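# Segmenting the water task, second attempt

06/09/2020 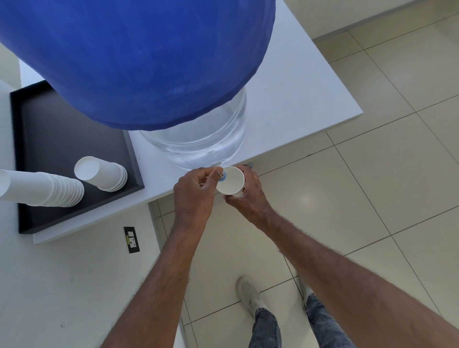
I spent most of the last fortnight rewriting the part of our pipeline that cuts long recordings into short labelled steps. I said in January that I would write this up and then didn't, so these notes cover both versions.

The planner we use at Marstead wants a list of steps, each with a start, an end and the state that should hold when the step is done. The clips are head-camera video of people doing small jobs. Pouring and filling are the ones that cause trouble.

## What the old version did

The first segmenter looked at hand speed. When both hands dropped below a threshold for long enough, it made a cut. For stacking and sorting this was fine. For getting a cup of water from a tap it was useless. One hand presses, the other holds the cup, and both stay almost still for the whole of the part we care about. The old code took that as a pause and cut in the middle of it. Out of 380 clips, 67 had a cut inside the fill.

Raising the threshold only moved the problem. The fill stayed whole, but then picking up the cup and bringing it to the tap were merged into one step.

## What it does now

Cuts now come from changes in contact. For each hand we keep a short list of what it is touching, and a new step starts when that list changes and stays changed for 12 frames. Speed is still there but it only breaks ties.

For the water task the steps are:

1. take cup
2. bring cup to tap
3. press tap
4. hold
5. release tap
6. move cup away

Step 4 was Jovita Quezada's idea. I had pressing and holding as one step. She pointed out that the planner needs somewhere to put the stopping condition, and a press has no natural end of its own. She was right, and the controller code got shorter as well.

The contact lists come from a small model trained on 1,590 hand-labelled frames. It is good on cups and poor on taps, mostly because the fingers hide the tap. I tried adding a crop around the thumb and it helped a bit. Zlatko Shehu thinks we should give up on seeing the tap and infer the press from where the hand is relative to the spout. I have a branch with that in it but haven't run it on everything.

## Still broken

- Water level. Paper cups are opaque, so from most angles we can't see how full they are. For now "hold" ends when the thumb lifts, and on the robot side it ends on a timer. I don't like the timer.
- Nested cups. Taking one cup from a stack sometimes gives a contact with the whole stack, and then the tracker carries the stack's label over to the cup.
- Left and right. If the hands cross, the labels swap, and it can take a second or so for them to swap back.

I reran the new version on the 304 clips where the hand tracker worked from start to finish. Nine had a bad cut, and seven of those were the nested cup problem, so that is next. The config format has changed too, so anyone on the old branch will need to run the convert script in the tools folder before pulling. It keeps a copy of the old file next to the new one.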